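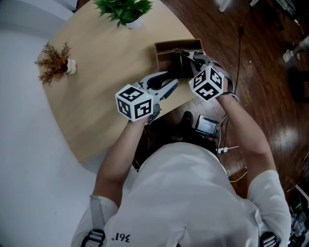

How to oil a wooden table (and get rid of the rings first)

Quick one tonight because three of you emailed after the bench post. Same oil, same method more or less, but a table cops more abuse than a bench so there's a bit more prep.

What you need
Hardwax oil or plain tung oil. Sandpaper in 120, 180 and 240. Cork block. Old cotton T-shirts cut up, no seams, no prints. Vacuum with the brush head. Mineral turps. Gloves. Metal bucket with water in it, for the rags. Don't skip the bucket.

First, is it bare, oiled or varnished?
Drip of water somewhere you don't care about. Soaks in and goes dark, it's bare or the oil's worn out, carry on. Sits there in a bead, could be fresh oil or could be varnish. Scrape underneath with a blade. Curly clear flakes = varnish, and that has to come off before any of this works. Different post. If it's veneer go very easy, hand sanding only, start at 180.

Clean it
Warm water, tiny squirt of dish soap, wrung out cloth. Wipe with the grain, then again with plain water. Leave it overnight. Sticky patches where the placemats live will need turps on a rag, windows open.

Rings
White rings are moisture in the old finish. They usually sand out at 180 with no drama. Black rings are in the wood itself, water plus iron, think pot plant or a wet tin. Sanding might take you halfway. For the rest you want oxalic acid, sold as wood bleach at the hardware store. Read the packet, gloves and goggles, mask when you're mixing the powder. Brush it over the whole top, not just the ring, or you end up with a pale ring instead of a dark one. Ask me how I know. Rinse twice, let it dry right out, a full day at least.

Sand
120 only if it's rough or scratched. Then 180, then 240. Always with the grain, block under the paper, same number of strokes everywhere. Don't lean on the edges, they round over fast. Pencil squiggles across the top before each grit, when the pencil's gone you move on. Vacuum, then wipe with a rag just damp with turps. Let that flash off.

Stop at 240. Ebuka Ezeani took his to 400 on the advice of some video and the oil just sat on top like gravy.

First coat
Do the underside first if you can flip it. Same number of coats both sides or the top can cup. Stir the tin, don't shake it. Small puddle in the middle, spread it out thin with the rag, thinner than you think. Leave it 5 minutes, then wipe off everything that hasn't soaked in. Everything. Look across it from low down with a lamp behind, any shiny patches are too much oil and they'll dry tacky.

Drying
Overnight for hardwax oil if it's warm, two nights in winter. Tung oil takes longer, give it a few days. Keep the cat out of teh room.

More coats
Light rub with a grey pad between each. Vacuum, wipe, oil, wipe off. Two coats is fine for a desk, three for a kitchen table. Hằng Trình does 4 on her cafe tables and they do look great, but she's got more patience then me.

Rags
Serious bit. Oily rags heat up on there own as they dry and can catch fire, even hours later. Straight into the water bucket, then lay them flat outside, single layer, till they're stiff. Never scrunched in the bin.

After
You can use it gently after a couple of days but full cure is 28 days. No hot mugs or wet cloths left sitting before then. Coasters. Nag people.

Top up once a year, or whenever water stops beading. One thin coat, no sanding, just clean and a quick go with the pad. I do mine in December when it's warm enough to leave the doors open.

Chair legs next, once I find my clamps.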